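Chapter 4
Letters on Cloth

In this chapter you will learn:
how to choose a cloth that makes coloured letters easy to read
how to space the letters of a word by eye
how to fix foam letters to cloth so that they hang safely

Before you begin: read again the part of Chapter 2 about cutting foam. You will need the practice alphabet which you cut there.

A sign for a stall or a classroom has a simple duty. A person who walks past must be able to read it without stopping. In the town of Hilden, where I taught display work for 11 years, we made a new sign each July for the summer fair at Grustside hall. The first signs were painted on board. They were heavy, and when a word was changed the whole board had to be painted again. Cloth with loose letters solved both difficulties — it can be folded, and the letters can be used for another word. 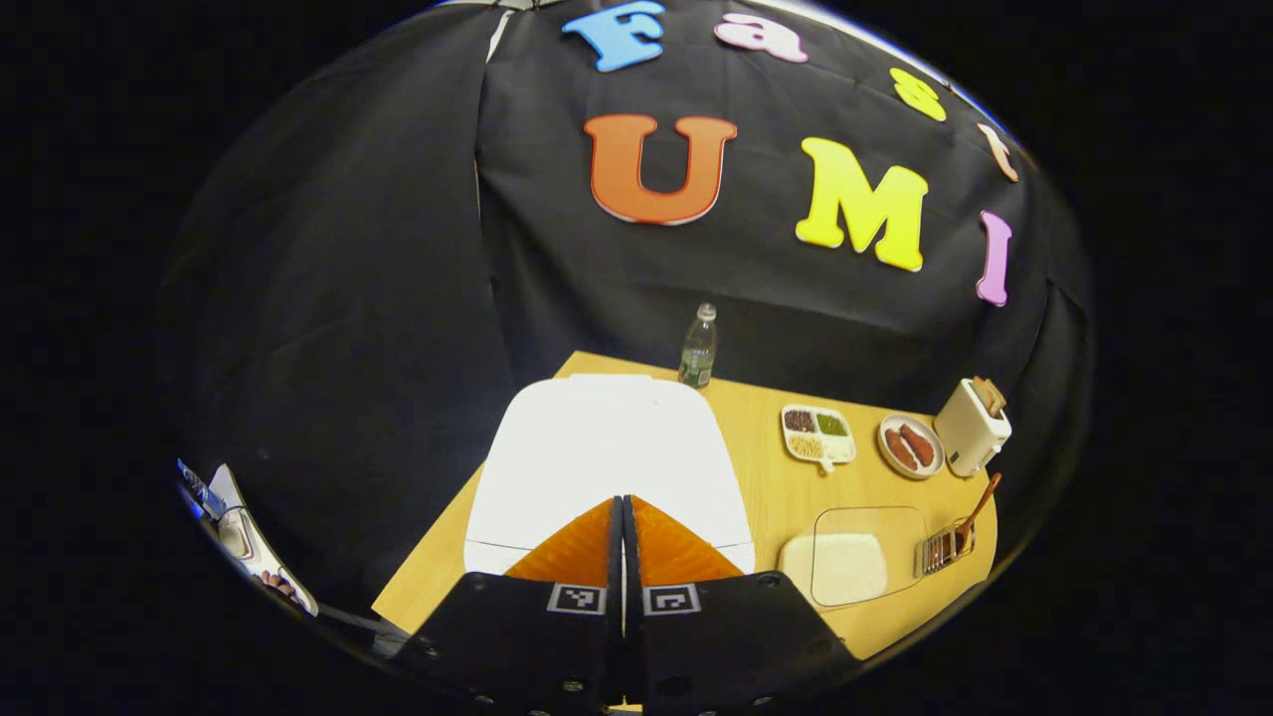 The colour of the cloth should be decided first, before any letter is cut. Many beginners do the contrary, and then they find that half of their colours disappear. Pale colours are the most difficult ones, for they look weak on white or cream. On black cloth they become strong: the light pink "a" and the yellow "s" in "Fast" can be read as easily as the big orange "U" in the row beneath. Black also forgives the folds, so a backdrop may hang loosely if the letters are thick enough to keep their shape.

Spacing is the second matter. Do not measure equal gaps with a ruler. A capital "F" is open on its right side, and the next letter must come a little closer to it. Lay the word on a table, step back, and correct it until no gap seems larger than the others.

For fixing, we use pins of 22 mm in this book. Put them in from the back of the cloth, two for a narrow letter and three for a wide one.

Exercise 4.1
Cut a piece of dark cloth 1000 mm wide and lay the word "Fidis" on it. Leave 40 mm free at each side. The two letters "i" are narrow. Write down what you had to change in the spacing before the word looked even.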